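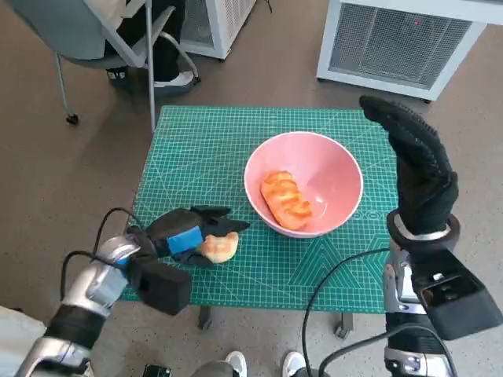
Bimanual station with the mat, bowl and bread items.

Robotics Software Engineer, Manipulation (Control and Perception)

Last updated: June

Search jobs Keyword or location Go

Trellholm is hiring a software engineer for the manipulation group at our Holtwood site. The job is full time and on site. You would work on the code that runs our two-handed robots on tabletop tasks, mostly picking things up, moving them and putting them into or onto other things.

The group has two main codebases. Canis is the control stack. It handles arm and hand commands, limits, joint state, and the timing between the left and right sides. Negash is the logging and replay tool. It takes the camera streams, joint positions and operator input from a run and lines them up so that someone can step through them later at a desk. Both are in daily use and both need work.

What you would do

You would own parts of Canis from design through testing on the robot. The first piece is the hand controller. Soft and uneven items such as bread rolls need a grasp that closes until contact and then holds, and the current version relies too much on fixed closing positions. We want it to use motor current and finger position together.

You would also work on perception. Head and wrist cameras see the same table from very different angles, and the wrist views are often tilted or partly blocked by the fingers. You would improve the calibration between them, and help decide when the planner should trust one view over the other.

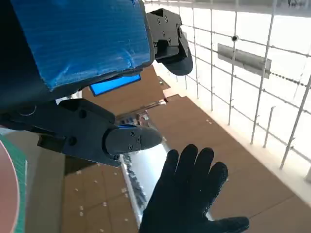 The rest of the time goes to tooling. Negash now holds 251 hours of recorded runs, and finding a given failure in them is slow. We need better search, automatic checks for dropped frames and clock drift, and a simpler way to mark a run as bad before it reaches training. About a quarter of the week is spent at the stations with the operators, and you should expect to fix small things there as they come up.

What we need from you

- Strong C++ and good working Python
- Experience with real-time or near real-time control on physical hardware
- Comfort with coordinate frames, inverse kinematics and camera calibration
- Habit of writing tests, including tests that run without a robot attached
- Clear written English, as most of our design discussion is in writing

A degree is fine but not required. We will look at work history or open source code in its place.

Useful but not required: multi-finger hands, teleoperation, imitation learning, time synchronization across several computers, or having kept an old codebase running while replacing it.

How the group works

There are 27 people at Holtwood, and nine of them are in this group. Code is reviewed before it is merged. Changes to Canis go through simulation first, then a slow-speed run on one station, then the rest. Core hours are 10 a.m. to 3 p.m. and you can set the rest of your day. We do not have an on-call rotation.

The role does involve standing at a station and some light lifting. Tell us if you need an adjustment and we will arrange it - this has no effect on your application.

How to apply

Send a resume and a short note on one control or perception problem you worked on, including what went wrong. Please keep the note under 1,000 words. Code samples are welcome as a link or an attachment.

The process is a phone call, a paid take-home task on a small set of Negash logs, and one visit to Holtwood. We pay for travel. Applicants hear back within 96 hours after each step. The job stays open until it is filled.

Contact Trellholm Careers | © Trellholm. All rights reserved. | Back to top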